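Fultoscombe toy library to move into former bank in June

Fultoscombe's toy library will leave the basement of the Montes Street school and reopen in June in the former bank building on Zurnton Avenue, the town said.

The library lends toys, puzzles and games to families with children up to age eight. It has 345 member households, and the current waiting list is closed. The new space has street-level access and room for 1,223 items on open shelves. In the basement, most of the collection is kept in stacked bins and has to be requested at the desk.

"Parents with strollers have been asking us for years about the stairs," said Soledad Villanueva, who has run the library since it opened. "That was the main thing we wanted to fix."

The town council approved the lease last week. It runs for two years, with an option to renew. Rent will be paid out of the parks and recreation budget, and membership fees will stay the same.

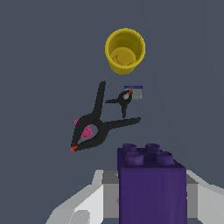

Building blocks and pretend-kitchen sets are the most borrowed items, according to Villanueva. Wooden train sets come next. Ride-on toys are popular as well, but the library owns only a few of them and has had nowhere to store more.

Work on the bank building began this month. The teller counter has been taken out and the carpet is being replaced with vinyl flooring. The old vault will stay where it is and be used for cleaning and repairs. Contractor Marcelino Barrios said the restroom still needs a changing table and a wider door before the building can pass inspection.

Lending will stop for one week during the move. Items due that week can be kept until the new location opens, and no late fees will be charged.

Hours will also change. The library is now open three afternoons a week. After the move it will add Saturday from 9 a.m. to 1 p.m.

The Montes Street school plans to use the basement rooms for its after-school program, principal Joni Keskinen said.

Families who want to donate toys are asked to wait until after the reopening. Donated items must be clean and complete. Stuffed animals and toys with missing battery covers will not be accepted. Membership forms for new families will be available at the town hall front desk.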